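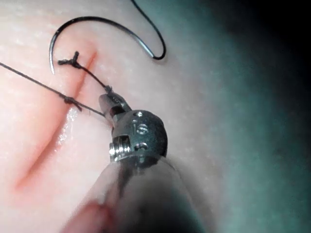
Two knots in dark suture thread on a practice skin pad.

I gave up on a novel last month with only 4 chapters to go, and I feel no guilt whatsoever. It was a translated one, a great brick of a thing set in a river town called Platdale, and what finished me off was the notes. There were pages and pages of them at the back! Every proverb, every soup, every joke about a priest had its little number, and off I trotted each time like an obedient schoolchild.

I know the case for notes, and I used to make it myself (loudly, at our book group in Benholm, usually after the second glass). A translator can't carry everything across, and some things need explaining. Fine. But a novel has a pace, and if I have to stop in the middle of a quarrel to learn what kind of hat the uncle is wearing, I've lost the quarrel. I'd sooner not know about the hat.

My favourite translated book is a slim paperback from Datodach, a tiny press that I think only ever printed 1000 of it. It has no notes at all. There's a word in it, something you shout at a goose, and it's just left there in the original, and I worked it out by the third goose. I still say it to the cat. Would I have remembered it from a note? I doubt it very much.

And the introductions, don't get me started. Two of the last few classics I bought gave away the ending before page one, in a perfectly calm voice, as if we'd all read it at school. Put it at the back, please, where I can enjoy disagreeing with it.

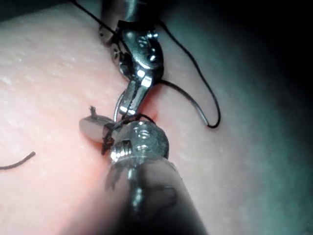

Guo wrote to me after I grumbled about all this in April, and told me I was being unfair: "You're reading for the story, and good for you, but I read those books with my grandmother's language half forgotten, and the notes are where I get it back."

Well, that made me stop and put the kettle on. I hadn't thought of notes as something a person might go to first. I still want them at the back, without the little numbers, so that Guo can have them and I can carry on ignoring the hat. And I may give those last chapters another go, once I've found where I put the book.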